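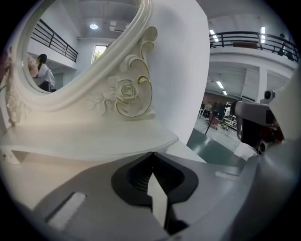 A guest wrote to us after the last edition that she liked the music very much, but did not understand when the doors open, where to leave the coat and why the soup was finished so early. She was right to complain, so we made this page.

# Sandemetti Winter Nights – Questions and Answers

*Last updated: 20 December 2022*

**What is Sandemetti?**
It is a small indoor festival of dark folk and electronic music. It lasts 2 nights, between Christmas and New Year, in the old Savchuk mill.

**How many bands will play?**
There are 8 bands in total. Clomix will open the first night, and Siseck will close the second one with a long acoustic set. The full schedule hangs at the entrance.

**Can I still buy a ticket?**
Yes, if there are any left. The hall takes 200 people and we do not sell more than this. Please do not come without a ticket and hope for luck – it is a long walk back to the station in the snow.

**Can I come for one night only?**
Unfortunately not. We tried it once and the lists at the door became very confusing.

**Is there a dress code?**
No. Many guests like to dress up, others come in a sweater and winter boots. Both are welcome. The floor of the mill is uneven, so think twice about high heels.

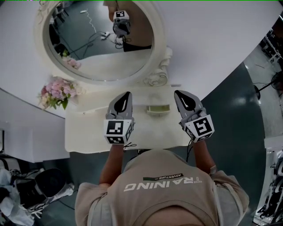

*At the white vanity table, seen from above*

**Where can I leave my coat?**
The cloakroom is on the left after the entrance. It is included in the ticket. Big backpacks we can accept only when there is space.

**What about food?**
Soup, bread and hot drinks are sold in the side room. This year we cook a bigger pot, also for vegetarians.

**May I bring children?**
Children from the age of 8 may enter together with an adult. Please bring ear protection for them. The first concerts are calmer than the late ones.

**Can I go out and come back?**
Of course, only keep your wristband on. If it breaks, show us the pieces and you will get a new one.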